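Bring back the boring library

My local branch in Bramwell shut for a refit in December, and when it reopened there was a coffee cart where the large print shelves used to be. I like coffee. I've had a flat white in my hand for most of my adult life. But I went in on Thursday for a Western for my neighbour Malcolm and had to ask where they'd put them, and the answer was a storage room in another suburb.

Six hundred books went in the shuffle, apparently, and a fair few of them were the ones older people in our street were halfway through (Malcolm reads in series order and will not be moved on this).

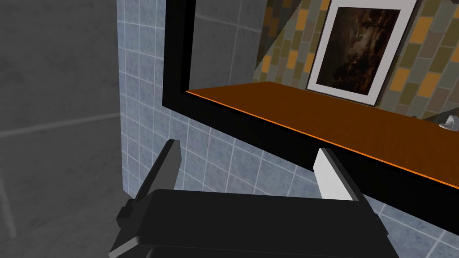 I get the argument. Visitor numbers look good on a report, and a cart and a few beanbags bring people through the door. Lovely! Bring them in! My gripe is that the shelves always seem to pay for it. You could have pinched the space from the foyer, which is enormous and has had the same rack of bus timetables in it for years.

And the quiet's gone, too. I used to do my tax in there. Now there's a milk steamer going off every couple of minutes and a playlist, of all things.

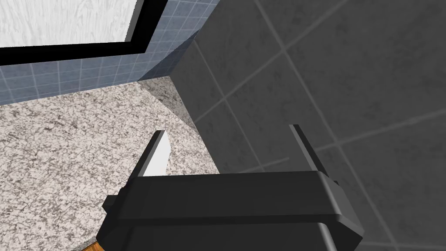 My friend Freya reckons I'm being a grump and that her kids have never been so keen to go. Fair enough, I'm glad they are. I just don't see why a teenager can't have a beanbag and an 84-year-old can't have a Western under the same roof.

So I've written to the council, two pages, and I've asked for the large print back and one room with a door that closes. Yvonne at number 37 has signed it as well. If you're a Bramwell borrower, write your own, and tell them which books you went in for and couldn't find.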